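Two Nights in Murkport and a Morning at the Kuipers Ropewalk
Posted 19/01/2018 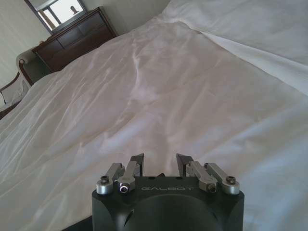
Big bed, white duvet, Murkport.

I have wanted to see a working ropewalk ever since I read a library book about sailing ships when I was ten, and I finally got to one! My sister and I took the slow bus up the coast (the fast one skips Brerkden, and she wanted to see Brerkden) and got into Murkport after dark with the wind coming straight off the water. We had a room over a bakery two streets up from the harbor. Small stairs, huge bed, a radiator that knocked. My sister gave the bed nine out of ten and took a point off for the pillows, which she says were for people with no neck.

The bakery opens at six, so you wake up to the smell of bread whether you planned to or not. We had rolls with butter and a kind of dark plum jam, and the woman at the counter told us to go to the ropewalk by the back lane and not along the quay, as the quay was all ice. We went along the quay anyway. She was right about the ice.

Kuipers has been making rope on the same spot since 1838. From the street it doesn't look like much, just a low brick front with a green door and a bell on a chain. Then you go through the office and the next door opens and there it is, this crazy long shed going away from you until the far wall is about the size of a postage stamp. I said something out loud, I don't remember what. The man behind me laughed and said he'd said the same thing the year before.

If you've never thought about how rope gets made (my sister hadn't, and told everyone so), the short version is that you twist fibers into yarn, you twist a lot of yarns into a strand, and then you twist the strands around each other in the opposite direction so that they lock. For the last part you need a straight run that's longer than the rope you want, and the strands get shorter as they twist. That's why the building is the shape it is. There are windows all down the one side, and the floorboards have a groove worn in them where people have walked backward with the yarn for all those years. You can put your foot in it. I did, several times.

Our guide was Hilde Wuyts, who started at Kuipers in the office and moved out to the floor when one of the old spinners retired. She talks fast and she does not slow down for questions, you just have to jump in. I liked her a lot. She had us all hold a handful of raw hemp first, which is a lot softer than I expected and smells like a barn, and then a piece of finished tarred line, which smells like a road being fixed. I still had it on my gloves on the bus home.

The best part was the demonstration. They asked for people to help and I had my hand up before she finished the sentence. My job was to stand by the top, a cone-shaped block of wood with grooves in it that sits between the strands and keeps them from closing up too early. As the hooks turn, the rope forms behind the top and pushes it along, and you walk with it. It moves by itself! I mean, I had my hands on it, but I wasn't doing anything except keeping it level. It goes at the pace of a person looking for their car keys. When we got to the end Hilde whipped both ends with twine, cut it and gave everybody a piece. Mine is on the hook by the back door now with the dog's leash.

Most of the everyday work is done on the Mulex, a green machine in the side room that was bought secondhand a long time back and makes a noise like a train full of spoons. It does the small sizes, for flagpoles and boat fenders and the like. Two people run it and they have their own set of hand signals, since you can't hear a word in there. One of them signaled something to the other about our group and they both grinned, and I'd love to know what it was.

Upstairs there's a loft with the old order books. They let us up in small groups as the stairs are steep. The books are big things with marbled edges and the handwriting is beautiful until you hit a stretch in the middle where somebody new took over and it all goes to pieces. Hilde had left one open at order number 2259, for a set of bell ropes for the church in Brerkden, with a note next to it that says "to be made again, too short." No name on the note. We had stood under that very church tower the afternoon before, trying to get out of the wind, so we were pretty pleased about that. I asked if the second set was long enough and she said there wasn't a third entry, so probably.

There's also a glass case of knots, each one with a typed label, and a chair made out of nothing but rope that you are not allowed to sit in. My sister sat in it. She wasn't told off but she was looked at.

After the tour they do soup in the packing room, pea soup with rye bread, included in the ticket. You sit at the long benches where they coil the orders, and people talk to you. I got a retired ferry engineer on one side and on the other a couple who had come for the twine, which they use for tying up tomatoes and had driven almost 66 miles to buy. I thought that was a bit much until I saw the twine, and I came home with three balls of it and no tomatoes. The shop is just a table and a cash box. They also have doormats, dog toys, very good key rings, and a net bag that I should have bought and didn't. Take cash, the card reader was having a day off.

In the afternoon we walked out to the end of the breakwater and back. The light was going pink and there was a man fishing who had a flask, a radio and no fish. Then we went into the harbor museum for the last hour before it closed. It's mainly photographs and one enormous anchor, and it's warm, and the attendant will tell you about the anchor if you stand near it. We stood near it. The flood in the photographs got as high as the bakery step, and when we went back we looked for the mark and found it, a little brass line beside the door with someone's bike leaning on it.

Dinner both nights was at the same place, on the corner by the chandler's, as the other one was closed for the winter. Fried fish, boiled potatoes, a very sour pickle. The second night the waitress remembered that my sister wanted extra pickle and brought a whole dish of it. We played cards until they started putting chairs on the tables.

A few practical things if you want to go. The open mornings are on the small side and there are only seven places left for the one in March, so call ahead (they do pick up, but let it ring). Wear more socks than you think you need, the shed isn't heated apart from one stove at the office end, and that's where everybody ends up standing. Flat shoes, too, the boards are smooth as soap in places. There's a lot of walking and the loft stairs have no handrail on the left side, but you can do the whole ground floor without them, and they'll bring one of the order books down if you ask. Kids seemed to be having a great time, mostly with the crank.

The bus back leaves from the far side of the bridge and not from where it drops you off. We found this out with four minutes to go and ran for it, my sister with a doormat under her arm.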